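Lunde or Kustero for a small printed menu?

kerned_out
I'm setting a folded menu for a café, 20 dishes, two columns, prices on the right. The owner wants one family for everything. I've narrowed it to Lunde and Kustero. Anyone used either at 8 pt on uncoated stock?

Presus
Lunde. The figures line up without fiddling and the italic is a proper italic. Kustero closes up badly under 9 pt, the e and the a especially.

inkwell51
Disagree about Kustero. I set a 40-page programme in it in May and had no trouble at 8.5. You do have to add a bit of tracking. Lunde is too wide for two columns, you'll be breaking every dish name.

kerned_out
Width is my worry too. The longest name is "roast beetroot with barley and dill". Crockery is patterned, so the owner would like the type kept quiet.
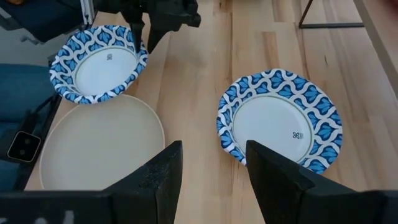
Blue and white paper plates on the table

inkwell51
Then I'd go lighter as well. Kustero Book, ranged left, and put the price straight after the dish with a space. Drop the right-hand column and the width problem goes away.

Presus
Prices after the dish are harder to scan. People do look for them. And tracking out a text face to make it readable tells me it's the wrong face.

old_galley
Has anyone mentioned Emero? Narrower than Lunde, opens up well when small. The licence was 51 for two weights when I bought it. No small caps though.

kerned_out
No small caps is fine. I'll print all three at actual size and look at them on the paper we're using. Will post on 1st June when I have the proofs.

Presus
Print the prices too, not just the names. Emero's 1 is very thin.

Related threads
Tabular figures in body text
Which uncoated stock for short runs?
Emero: missing accents
Type for shop signs, 132 replies

Contact the moderators | Copyright remains with the posters | Back to top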